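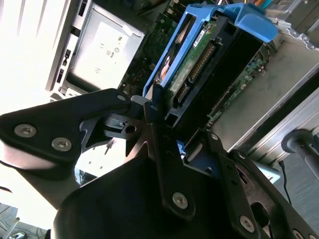
The hard drive in its blue plastic caddy, with the power supply over at the upper left.

I've been pulling drives out of old desktop towers for years, and I still do it in the same order every time. Shut the computer down, switch it off at the back, unplug everything, then hold the power button in for 4 seconds. Touch bare metal on the case before you reach in!

Find the two cables on the drive next. One is power, the other is data, and both come off by the plug. Please don't yank on the wires (I wrecked a perfectly good cable that way last July). If the plug feels stuck, wiggle it a little along its length and it'll usually let go.

Now for the caddy. They're all a bit different, so look for a handle or a tab before you get out the screwdriver – plenty of them just squeeze and slide. Keep your fingers off the circuit board and hold the drive by its sides.
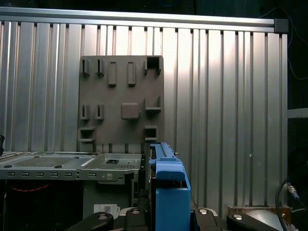

Before you start, figure out where your tools are going to live. I like a board on the wall with holders and clips, so the bench stays clear for the case. Mine is a wall board and I paid too much for it, but I haven't lost a screwdriver since.

Putting a drive back is the same thing in reverse. Slide the caddy in until it seats, data cable first, then power, and leave the side panel off until you know the computer sees the drive.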